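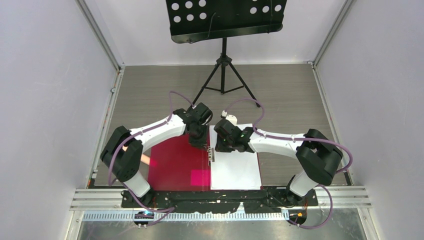
Cuaderno de taller, Galindo. Mayo
Skulter Kutden, motor de 1836 cc: ralentí inestable y consumo de refrigerante

Sigo con el Kutden gris. Lo dejé ayer a medio montar, con el colector de admisión fuera y la mariposa en la bandeja. El cliente se quejaba de que en frío el ralentí subía y bajaba solo, y de que tenía que rellenar el vaso de expansión cada pocas semanas. En la hoja de entrada lo apuntamos como dos averías distintas y de momento las trato así.

Primero, el refrigerante. Prueba de presión en frío con el tapón adaptador. Cae despacio, sin manchas en el suelo ni en el cubrecárter. Miro la bomba, los manguitos del radiador y la salida del termostato: secos. Con el espejo veo restos blancos secos debajo de la brida trasera de la culata, donde se une el tubo que va a la calefacción. Con el colector puesto no hay manera de verlo. La brida es de plástico y tiene una fisura fina junto al alojamiento del sensor de temperatura. Gotea sobre el bloque caliente y se evapora antes de llegar abajo.

Pido la brida a Remaswood, con junta y sensor. El sensor viejo medía bien, pero al sacarlo se rompió la pestaña del conector, así que va nuevo también. Apuntar en la factura que el sensor se cobra a precio de coste.

Segundo, el ralentí. Con la máquina de diagnosis, antes de desmontar, las correcciones de mezcla estaban muy altas a ralentí y casi normales acelerando. Eso apunta a una entrada de aire. La prueba de humo dio salida por la junta del colector, en el cilindro del lado de la distribución. La junta está aplastada y dura. Los espárragos de ese extremo estaban flojos y los del otro pasados de par. Alguien lo montó ya una vez sin seguir el orden, apretando de un lado al otro en lugar de empezar por el centro.

Cuerpo de mariposa: carbonilla en el borde y en el eje, lo habitual en este motor. Limpiado con espray y trapo, sin forzar la mariposa con la mano. La superficie del colector la he comprobado con regla y galgas en cruz y está plana. La de la culata tenía restos de pasta de juntas gris. Rascador de plástico y paciencia, con los conductos tapados con trapos. 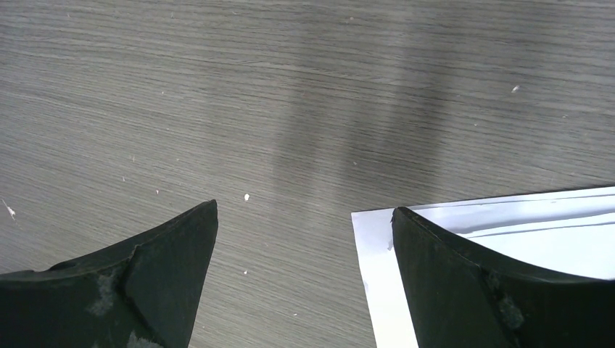

Maite Urrestarazu
Responsable de mecánica, taller Galindo

Montaje, por la tarde. Brida nueva con la junta en seco. La hoja de Remaswood dice sin pasta y así ha ido. Los tornillos a mano hasta que asientan y después con la dinamométrica pequeña. Ojo con el inferior, que entra torcido con facilidad: conviene presentarlo antes que los demás.

Colector con junta nueva, del centro hacia fuera, en 2 pasadas. He cambiado también el tubito de vacío del servofreno en el tramo que pasa por detrás. Estaba cuarteado en la curva. No perdía en la prueba de humo, pero no pienso volver a sacar el colector por un tubo de ese precio.

Llenado del circuito con la bomba de vacío. Aguanta la aguja sin moverse el rato de rigor. Refrigerante del que marca Skulter, ya mezclado. El que salió era de otro color y venía turbio, mezcla de dos tipos casi seguro. He hecho un enjuague con agua destilada antes de llenar. Queda etiqueta en el vaso de expansión con el tipo que lleva.

Arranque y adaptación de la mariposa. La primera vez no la aceptó: tensión de batería baja después de tener el contacto puesto tanto tiempo. Con el cargador conectado la hizo a la primera. Ralentí en caliente, 816 rpm, estable, con aire acondicionado y sin él. Las correcciones han vuelto a valores normales. Ventilador entra y corta bien. Calefacción caliente en las dos salidas.

Repetida la prueba de presión con el motor ya frío: no cae.

Tiempo real, más de 6 horas entre todo, contando el enjuague y la limpieza de la culata. El baremo se queda corto para este trabajo si la junta anterior se montó con pasta. Lo comento en la oficina para que el próximo presupuesto de colector en un Kutden lleve margen.

Pendiente:
Prueba en carretera mañana, arrancando en frío, que es cuando fallaba.
Revisar nivel después de la prueba y rellenar si hace falta.
Borrar averías y volver a leer a la vuelta.
Devolver a Remaswood la junta de termostato que vino de más en la caja.
Avisar al cliente de que las pastillas delanteras están cerca del límite. No tocadas, no estaban en la orden.

Añadido a la mañana siguiente. Arranca en frío sin oscilaciones. Ida y vuelta por la nacional con subida larga, temperatura fija donde debe. El nivel bajó un dedo y lo he repuesto, aire que quedaba en el radiador de calefacción. Sin averías en la lectura. La brida rota está en la estantería de piezas viejas por si el cliente la quiere ver. Coche lavado y llaves en el armario.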